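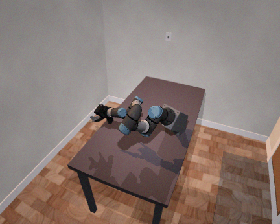 Long table, parquet floor, corner of the room.

Internet drops every 90 minutes, Jevby router on Iline fixed wireless
Posted by Zalewska | August 26, 2023
25 comments | Share

Status: open (reopened twice, closed once without telling me)

I'm posting the whole log in one spot so I can stop retyping it into chat windows that time out while somebody on the other end checks something for me. If you're on Iline fixed wireless anywhere near Drarnville and your connection falls over like clockwork, you might save yourself a few afternoons. You might also lose a few. No promises.

The setup: Iline fixed wireless, antenna on the roof, cable down the wall to Iline's connection box, short cable from that to a Jevby router I bought outright. The plan is sold as 25 megabits down, and when it's working it delivers that, which I mention in fairness and through clenched teeth. The tower is 2000 metres away with nothing in between but paddocks.

The symptom: every 90 minutes the connection dies. The wi-fi stays up. Everything in the house remains perfectly connected to the router, which is perfectly connected to nothing. Internet light goes amber, stays amber for a minute or two, goes green again. Long enough to kill a video call, too short for anyone at Iline to see it happen while I'm on the phone. It began in June. Before that I had no complaints beyond the usual ones about the price.

Step 1. Turn it off and on again

Done. Done before I rang, done while I was on the phone, done again with "a full 300 seconds" between off and on, as instructed by the recorded message. Five minutes is a long time to stand next to a power point. The dropouts came back on the same schedule, except now the 90 minutes was counted from when I turned it back on. I thought that was a pretty good clue. I put it in the ticket. The ticket was updated to say "customer has power cycled device".

Step 2. Move the router

The first-level script says the router should be up high, away from microwaves, fish tanks and cordless phones. I own one of those three. I moved the router from the bookshelf to the hall cupboard, then to the top of the fridge, and then back to the bookshelf, where it could at least be sworn at from the couch. No change in any location. The wi-fi was never the problem, as I'd said in the second sentence of the original ticket, but it's a long ticket and I suppose people skim.
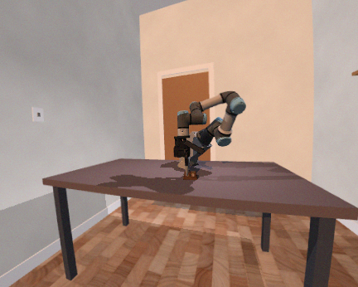
Step 3. Swap the cables

New cable from the connection box to the router. Then the old cable turned around, on the advice of a forum post from the dial-up era. Then a cable borrowed from the television, leading to a quiet evening and a full hour and a half of optimism.

No change.

Step 4. Take the router out of it

Plugged the laptop straight into the connection box and left it running overnight with a little script pinging away and writing to a text file. Not one dropout until breakfast. So the antenna is fine, the tower is fine, and the paddocks are doing their job.

I sent the text file to support. They asked if I could send it as a screenshot.

Step 5. Read the router's own log

Jevby hides the system log under Advanced, then Tools, then a tab called Other. In it, every 90 minutes, is the same pair of lines. The router asks to renew its lease on the address Iline gave it, then says "renew rejected, releasing interface". After that it starts from scratch, gets an address, and carries on as if nothing had happened.

For anyone who hasn't had the pleasure: your provider lends the router an address for a set time. Halfway through that time the router is meant to ask politely whether it can keep it. If the answer is no, or there's no answer, it's supposed to keep asking for a while. Mine asks once, takes offence and hangs up. Iline's lease is three hours long, and half of three hours is 90 minutes, so there's your clock.

I pasted all of it into the ticket with the relevant lines marked, and asked two questions. Did something change on the Iline side in June? And is there a newer firmware for this model?

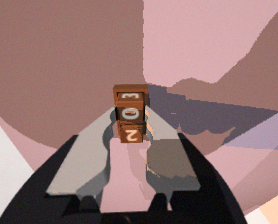
Iline support wrote back that no changes had been made to the network in June, other than the changes made in June, which were routine and wouldn't affect customers. They added that the Jevby isn't a supplied device, so anything it does with its lease is between me and Jevby, and asked me to rate the interaction.

Jevby, for its part, has a support page that says lease problems are between me and my provider. I'd like the two of them to meet. I'd bring sandwiches.

Step 6. Firmware

The router insists it's up to date. The download page says otherwise, and has a newer file you have to install by hand. The release notes for it read, in full, "Improved stability." I backed up the settings, installed it, and waited for the restart. The lights did their little dance and the admin password went back to the default, so check that if you do the same.

First 90 minutes: dropped. Of course.

Then I went looking and found a setting that wasn't in the old version, under the internet connection page, called "Aggressive renewal". It was ticked. I unticked it and saved.

It's held since yesterday afternoon. The log still shows a rejected renewal on the first go, but the router now waits and asks again, and the second request is accepted. I don't love that the first one is refused and I've left the ticket open for that reason.

If you're trying the same fix: save the page before you leave the tab, or it quietly forgets. And write down your Iline username first. It isn't on the bill.

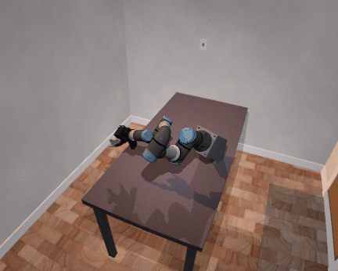
Zalewska

Update, same evening: ticket closed by Iline with the reason "resolved by customer". Reopened. Still want to know why the first renewal gets knocked back, and so do at least two people further down the comments with completely different routers. If yours is one of them, please post the model and the length of your lease, and leave the fish tank out of it.

Shares: 90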